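The Door Teacher

Neema Mutiso had opened the same white door so many times that she saw it when she closed her eyes. Mugo, the robot, lived in another building and would learn from her hands. Or from the grippers, to be exact.

"Slowly," said Wekesa Odera. "Mugo is not in a hurry."

"Mugo does not have a bus at six."

She lifted both grippers and waited for his word.

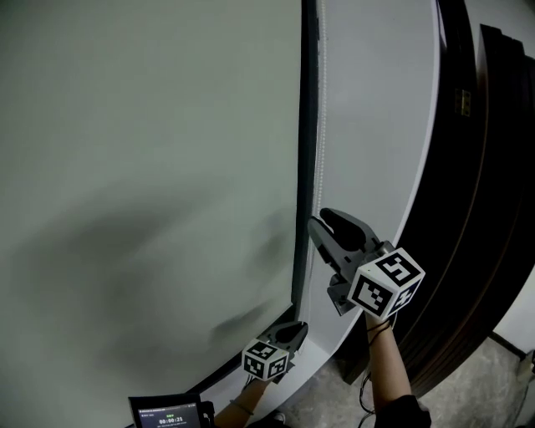
Twenty-one seconds on the timer, both grippers open.

The company wanted 600 good tries before the end of January. Neema had 17 to go. In the first week she had pulled as a person pulls, without thinking, and Wekesa had thrown away almost everything. Now she thought about each finger – and at home she opened her own kitchen door the same careful way, and her son laughed at her.

"Again?" she asked.

"Again. Turn your wrist a little more."
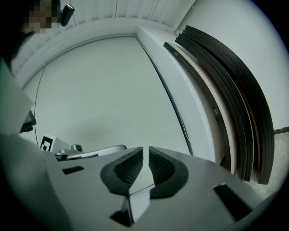
The black finger pads, with the white wall of the room behind.

She wondered if one day Mugo would open a door for somebody and if it would look like her, a little tired in the left shoulder.

"Do you think it will know it was me?" she asked.

Wekesa wrote something down. "Sixteen," he said.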